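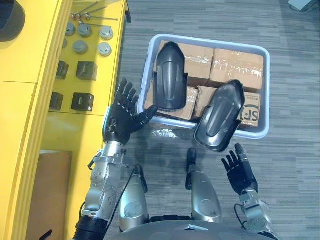

The Bus to Rallcombe

My aunt Wei left me her accordion, which would have been a lovely thing to do if I played the accordion, or if she had. She didn't. She bought it at a church sale in Curkstead when I was six, carried it home on her lap on the number 32 bus, and put it on top of the wardrobe, and that was where it lived until she died in September and my cousin called to say come get your instrument.

My instrument! I'd never so much as touched the thing.

So on Thursday I took the day off and rode the bus out there, because my car was at the shop again (the alternator this time, and don't get me started), and I figured I'd bring it home the same way she'd brought it, on my lap, for old times' sake. It was a nice idea and I was pleased with myself for having it. I had not thought about what an accordion weighs.

My cousin had it waiting by the front door in its case, next to a bag of coats for the thrift store and a lamp with a note taped to it saying NO. I asked what the NO meant and she said she'd forgotten. We had tea standing up. The kitchen table was already gone and so were the chairs, and there were four little dents in the linoleum where the table had been, and I kept stepping around them as if it was still there. She asked whether I wanted the good scissors. I did want the good scissors. I'd wanted them since I was a kid and got yelled at for cutting a cereal box with them, and I put them in my purse before she could change her mind.

"What was she going to do with it?" my cousin said, meaning the accordion.

"I thought you'd know."

"She told my mother it was an investment."

"In what?"

"She didn't say in what."

We hugged, and she told me I looked tired, and I told her she looked tired, and then I hauled the case down the front steps one at a time with my arms coming out of their sockets.

The bus stop in Curkstead is across from the old Vivstead Hotel, and it has a bench but no roof, and naturally it had started to drizzle. There was a man on the bench already, an older guy in a tan raincoat with a bag of onions between his feet. He looked at the case and he looked at me and he slid over without being asked.

"One hundred and twenty bass?" he said.

I said excuse me?

"Your accordion. How many buttons on the left side?"

I had to tell him I had no idea, I'd never opened it, it was my aunt's, and I could hear how that sounded. He was nice about it. He said his name was Fouad Rizk and he used to play at weddings, back when people would pay a man to play at a wedding, and would I mind very much if he took a look? We had time. The bus was late (the bus is always late, there's a sign telling you when it comes and I think the sign is there to be funny).

Well, it was raining, a little, so we moved over under the hotel awning, him with his onions and me with the case, and he laid it down flat on the top step and undid the catches. I remember I was nervous. I don't know what I thought was in there. It did cross my mind that it might be money, on account of the investment remark, and I got so far as picking out a new car.

It was an accordion. It was red, a really beautiful dark red like cherry cough drops, with pearly bits around the edge, and it smelled like a closet. Mr. Rizk made a noise in his throat. He counted the buttons with one finger, moving his lips.

"Twelve," he said. "It's a small one. For a child."

"It doesn't feel like a small one."

"You should try a big one."

He showed me how the strap was set, and that's when I saw somebody had moved it in by a couple of notches, way in, and the leather was still stiff there, with only one crease. It had been done up once and never let out again. He held the strap up against my shoulder, and of course it was nowhere near, and he laughed and said I'd have had to be six years old.

I had to go look at the street for a minute.

You'd have to know my aunt. She never gave anybody a present in her life that she didn't first hide. You'd find out in March what you'd been supposed to get at Christmas, because she'd have lost her nerve about it and put it in a drawer. She bought my uncle a wristwatch once and he found it after eleven years, behind the fish kettle, still in the tissue, and when he put it on she told him it was ugly and he should take it back. So I could see it perfectly well. I could see her coming home on the bus with that case on her lap, all fired up, and getting the strap sized by eye (she was good at that, she made all our clothes), and then I'd have come in the door and said something. I don't know what. I was a mouthy kid. I probably said music was stupid. I'd just quit piano that summer, with a lot of screaming, and my mother had told everybody on the phone.

And up it went on the wardrobe.

"Do you want to hear it?" Mr. Rizk said.

I said yes, so he let the strap all the way out, and even then it sat up under his chin like a bib. He pushed a little and pulled a little. The first sound it made was awful, like a cow sitting down, and a woman coming out of the hotel stopped with her umbrella half open. He frowned and tried again. Some of the notes didn't work at all and a couple of them wouldn't quit, so whatever he played had this drone going underneath it and holes in the middle where you had to imagine what went there. I think it was a waltz. I said it was lovely and he said it was not lovely, the reeds were stuck, but there was a fellow in Rallcombe behind the shoe repair who could see to that, and I shouldn't let him charge me more than 52 dollars.

"He'll say 100," he said. "You say my name."

"Then he'll say 52?"

"Then he'll say eighty. But he'll be ashamed."

The woman with the umbrella asked if he took requests. He told her he did, but not on this, and she gave him a dollar anyway, and he tried to hand it to me, since it was my accordion, and I tried to hand it back, since it was his waltz, and we were still at it when the bus came around the corner splashing everybody.

Now here's a thing I'm not proud of. I was in such a flap getting the case shut and finding my fare that I left my purse on the hotel steps. I didn't notice until we were past the quarry. Wallet, keys, the good scissors! I stood up in the aisle and yelled, and the driver said lady, sit down, and I said I would not sit down, and Mr. Rizk, who was in the seat in front with the onions on his knees, got up too, out of manners I think, and so the driver had two of us standing. He pulled over at the next stop, which is nothing but a pole by a field, and called somebody on his radio, and the somebody called the hotel.

The hotel had it. The woman with the umbrella had taken it in to the desk. They'd put it on the next bus, the driver said, if I wanted to get down here and wait for it.

I did get down. I hadn't planned for Mr. Rizk to get down too, but he said a person couldn't stand in a field in the rain with an accordion by herself, it would look peculiar. And I'd like to say he was wrong, but a truck went by, and the guy driving it turned his whole head.

We had forty minutes out there. It quit raining after ten. He sat on the case, with my permission, and told me about a wedding where the groom fainted and they had him keep playing the same tune until the doctor came, and the guests got so sick of it that the bride's father paid him extra to stop. I told him about the watch behind the fish kettle. He thought about that one for a long time.

"Did your uncle take it back?" he said.

"No, he wore it. He wore it in the shower. It stopped in a month."

"And she was angry?"

"Furious. She bought him another one. I mean, we think so. We never found it."

He nodded as though that was about what he'd expected, and then he asked me if I had a niece or anybody, somebody around that size, and I said I had a neighbor with a little girl, and she was loud, and she liked red. He said loud was good for the accordion. He said you wanted one with strong opinions.

When the bus came it was the same driver's brother, or looked like it, and he handed my purse down to me through the door before he'd let either of us on. The scissors were poking out the side. I checked everything, in front of him, which was rude, and it was all there, and somebody had stuck a hotel peppermint in the pocket where my keys go. I split it with Mr. Rizk by biting it, and he took his half, too, he didn't make a face or anything.

He got off at Rallcombe with his onions and pointed with his whole arm through the window at where the shoe repair was. It was closed Thursdays. I could read the sign from my seat.

So it's on top of my own wardrobe for now, just till Monday. I left the strap how he had it. I've been up on the chair twice to see if it would go back to the old notch, and it would, it goes right in.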